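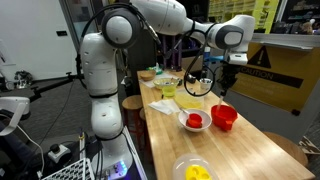
4. Table setup and daily checks

This section covers the Ukura cell from power-up to the first stirring or picking run of the day. Installation of the arm and the base is covered in Section 2, and task programming in Section 6. Revised 22 November 2020 by Shih-chieh Siu.

Allow 10 minutes for the full procedure. If the cell was left powered overnight, start at 4.2, but do not skip the cable check.

4.1 Power-up

1. Check that the emergency stop is pressed in before you touch the main switch.
2. Clear the tabletop under the arm of anything taller than the tallest cup in the task set. Tall items can go back once the arm is in its ready pose.
3. Turn on the main switch and wait for the panel at the base of the arm to light up.
4. Start Doltov on the control computer and log in with the cell account. Do not use a personal account, as the run logs will be saved to the wrong folder.
5. Release the emergency stop.
6. In Doltov, choose Arm, then Ready. The arm lifts, crosses the table and stops with the gripper pointing down.

CAUTION: Stay off the stools while the arm is moving to the ready pose. The arm passes over the table at full reach, and the elbow swings out before the wrist comes down.

Note: If the arm stops partway with a joint limit message, do not push it by hand. Press the emergency stop, look for a stool or a cable in the way, and start again from step 5.

4.2 Cable check

The cables run along the outside of the arm and need slack at the wrist. Too little slack pulls on the connector when the wrist turns. Too much and the loop drags through the bowls.

1. With the arm in the ready pose, follow each cable from the shoulder to the wrist. Look for flat spots, cuts in the jacket and clips that have come open.
2. Press the wrist connector in with your thumb. It should not move.
3. Jog the wrist slowly through its full turn in both directions while watching the loop. Set the jog speed to 200 mm/s or less.
4. If the loop touches anything on the table, open the nearest clip, draw the extra cable back along the upper link and close the clip again.
5. Repeat step 3 after any change.

Do not use tape or zip ties in place of a missing clip. Ching-wen Hsu keeps the spare clips in the top drawer of the tool cabinet.

4.3 Gripper check

1. Open and close the gripper three times from the Doltov hand panel. The fingers should travel evenly and meet along their full length.
2. Wipe both fingers with a cloth and plain water. Dry them before use. Alcohol hardens the pads.
3. Look at the edges of the pads. Replace both if either one is lifting. Never replace only one.
4. Run Gripper, then Zero, with nothing between the fingers.

If the fingers close unevenly after zeroing, loosen the two finger screws a quarter turn, close the gripper, and tighten them again while it is closed. Zero the gripper once more.

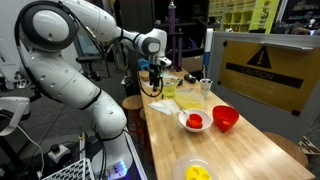 4.4 Setting out the items

The stirring and picking tasks use the same set of kitchen items. The positions are stored in Doltov as a layout, and small differences from day to day are fine. Large ones are not, since the arm plans its approach from the stored layout before the camera corrects it.

1. Load the layout for the task. The default is Pan.
2. Place the items at the far end of the table first and work toward the near end, so that you are not reaching over things already in place.
3. Put the white bowl near the middle of the working area, with the small red measuring cup and the spoon inside it. Rest the spoon handle on the rim.
4. Put the larger red container to the right of the white bowl. Leave a hand's width of clear table between the two.
5. Set the egg tray at the near end, with its wells facing up.
6. Keep containers of liquid behind the bowls. Fill them no more than halfway.
7. Lay paper napkins flat, away from the path of the cable loop.
8. In Doltov, choose Layout, then Compare. Move any item marked in orange and compare again.

CAUTION: Spills run along the seams of the wood. Wipe them up at once and check the underside of the table before you restart.

4.5 First run

1. Push the stools back to the edge of the table or under it, clear of the elbow.
2. Stand by the emergency stop. Do not start the first run from the desk.
3. Load the stirring task at low speed.
4. Hand the utensil to the gripper with the handle upright and close the fingers from the hand panel. Let go only when the grip light in Doltov turns green.
5. Start the task. The arm should carry the utensil to the red container and lower it without touching the rim.
6. If the utensil slips or tilts in the fingers, stop the task, increase the grip force by one step, and repeat from step 4.
7. When one run has finished with no stop, set the speed back to normal.
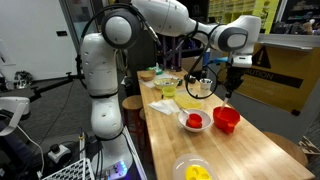 Figure 4-3. Gripper over the red measuring cup, with the lower end of the held stick angled into the cup.

Note: The height of the utensil in the fingers is measured again at the start of every run. You do not need to enter it by hand, even after changing to a longer one.

4.6 Service interval

The arm counts its own running hours. Read the counter in Doltov under Arm, then Service, and write it in the cell log at the end of each week. When it shows over 3000 hours, stop using the cell and book a joint inspection with Dusinura. The wrist cables are replaced at the same visit. The next planned visit is in May, whatever the counter shows by then.

Pads and clips are not part of the service visit. Order them separately, using the part list in Appendix B.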